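About Fallov

Fallov Nutrition and Weight Management is an independent practice offering dietitian-led care to adults and families. The practice was founded by Vanderleia Figueiredo and Cormac Dunne, who had worked together in hospital outpatient services and wished to give patients longer appointments and more regular follow-up than a hospital schedule allowed.

The practice now employs 46 staff, including registered dietitians, exercise specialists, counselors and administrative personnel. Care is provided in person at our Sjöberg Street offices and by video.

Our Approach

Every new client meets with a registered dietitian for an initial assessment of 70 minutes. The assessment covers medical history, current medications, eating patterns, sleep, work schedule and previous attempts at weight loss. A written plan is sent to the client within one week and, with the client's consent, to the primary care provider.

Fallov does not sell supplements or meal replacements, and our clinicians receive no commission on any product. We do not set target weights at the first visit. Goals are agreed upon between client and dietitian and are reviewed at each follow-up appointment. 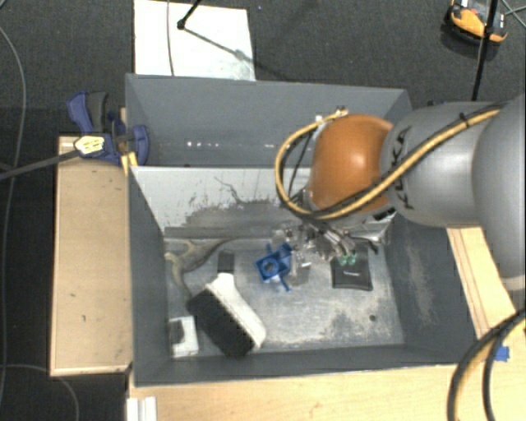 KUKA arm with gripper over gray bins.

Programs

The Foundations Program runs for twelve weeks and combines individual appointments with small group sessions on meal planning, shopping and cooking at home. The fee is $299, payable in full or in three installments. Clients who have completed Foundations may continue in the Maintenance Program, which meets monthly.

A separate track is available for women in midlife, led by Bienvenido Catacutan, Senior Dietitian. It addresses changes in appetite, muscle mass and bone health during and after menopause. New groups open each February and September.

Employers may contract with Fallov for on-site workshops and confidential individual consultations. Roughly 150 employees took part in workplace sessions last year.

Leadership

Vanderleia Figueiredo, Clinical Director
Cormac Dunne, Managing Director
Bienvenido Catacutan, Senior Dietitian
Wiremu Pearce, Head of Exercise Services
Gilmar Pacheco, Client Relations and Billing

Professional Standards

All dietitians at Fallov hold current registration and complete continuing education every year. Client records are kept confidential and are released only with written permission or as required by law. Concerns about care may be addressed in writing to the Clinical Director, who will reply within ten business days.

Page last reviewed Friday, April 4, 2025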